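Robot club is back, and the red block is winning

By Notburga Prantl

I stopped by the robotics club at Grendonano High in October, figuring I'd stay ten minutes. I stayed until they turned the lights off! The club has three teams this year (Palline, Marti and Banell, and no, I couldn't get a straight answer on where the names come from), and they're all stuck into the same job: get the arm to pick up a red block and put it in a wicker basket.

Sounds easy, right? My toddler can do it. But the students have to teach the arm by steering it through the move over and over, and every team owes 200 good runs before the winter meet. Palline was at the controls when I got there, and the whole table went quiet each time the gripper got down near the block.
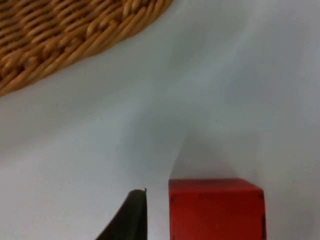
The gripper's finger next to the red block at robot club.

Emrys Gethin, a junior who drives for Palline, let me try it. I was terrible. I went left when I meant right, came down way too early, and then somebody very kindly took the controller away from me. Emrys told me the hard part is patience, and that his own first week was "mostly apologizing to the block." The team moves the start position between runs so the arm doesn't just memorize one spot, and that's where the arguing comes in, because everybody has an opinion about what counts as a fair placement. 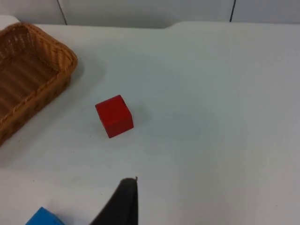
Marti is ahead on the board right now with 222 runs logged, which has Banell talking about going for 300 (I heard some grumbling from the other end of the room about that one). At the meet, each team gets three tries in front of the judges, with no one touching the controls.

The club meets after school in the shop wing, and they're still taking new members. No experience needed, and going by my driving, they mean it. Sign-up sheets are at the front office.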